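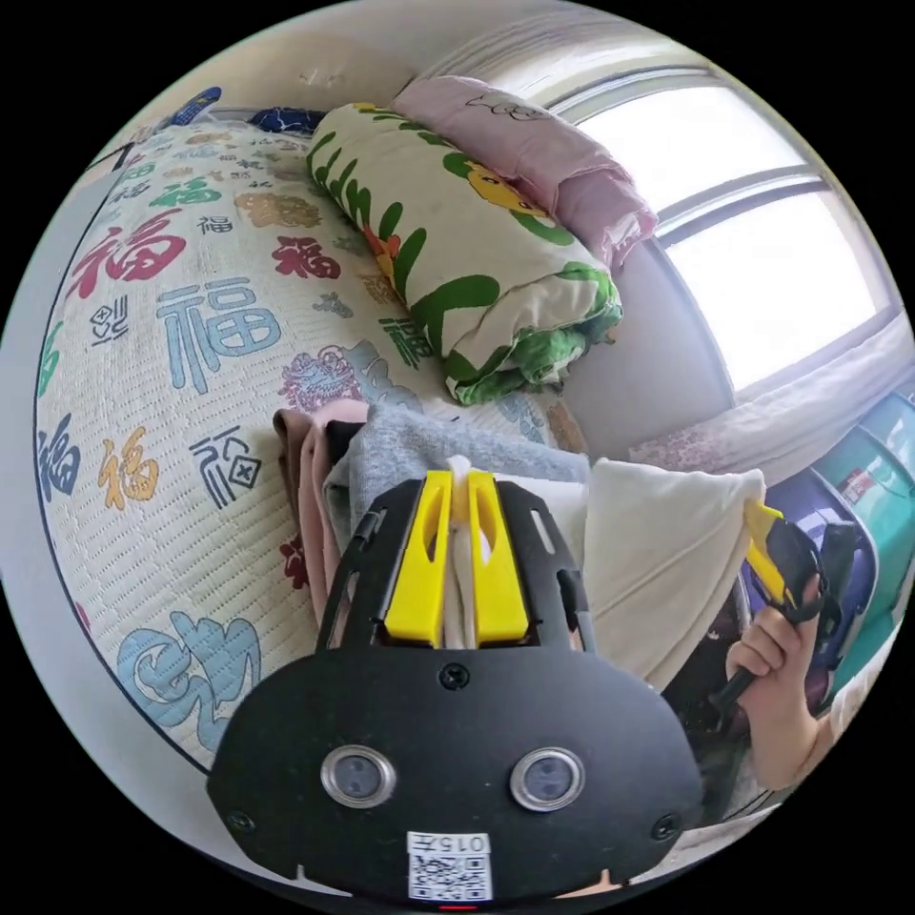
Folding trial, second bedroom, Pirville. The pair in use on the quilt.

14 shares | 6 comments

REPORT OF THE ASSESSOR ON THE HATEX DOMESTIC PAIR

The undersigned was instructed by the Bimura Household Testing Office to assess the Hatex pair of hand-held grippers, offered for hire to private homes at a charge of 80 a month. Under the terms of hire, the householder folds the family's clothes with the grippers and the firm learns from the folding. In due course a machine is to be delivered which will fold in the manner of the house.

The assessment took place on 18th October at the home of Mrs Luminița Olteanu. Mr Ragnvald Lie attended for the firm. He asked that it be recorded that he had removed his shoes.

Mrs Olteanu elected to work on the bed, as her mother had done. The quilt bears the character for good fortune many times over, in a great many colours, and Mr Lie enquired whether a plain cover might be had. He was told that it might not. The clothes were stacked in the middle: a brown garment, a pink one, a grey knitted sweater and a folded piece in creamy white. The yellow fingers took hold of white cloth without difficulty and raised it to a peak. The undersigned awards full marks for grip.

Under the heading of Comfort, Mrs Olteanu stated that the handles were heavier than her own hands but that she had held worse. Under the heading of Noise, there is nothing to report.

Under the heading of Fidelity, a matter arose. Mr Lie observed that the householder folded each sleeve back twice, and then opened the second fold again before laying the garment down. He asked whether this was an error, in which case it could be struck from the record at no cost. Mrs Olteanu replied that her daughter Irina liked to find her sleeves loose. Miss Irina Moldovan has lived in Pană since April. The two suitcases by the bed, one purple and one teal, were to go to her by the evening train.

Mr Lie consulted the manual, which runs to 192 pages, and found no provision for the recipient of the clothes. He proposed to enter the second fold as a preference. Mrs Olteanu asked if the machine would know to stop when Irina came home and could do her own. Mr Lie said that he would put the question to Mr Radu Roman, who is responsible for questions.

The sweater was folded last. It was opened and folded again several times, and the undersigned did not think it proper to enter the time taken.

Recommendation: that the pair be approved for general hire. It is further recommended that the second fold be retained.

Morenike Akpan
Assessor, Bimura

Share this story | 41 likes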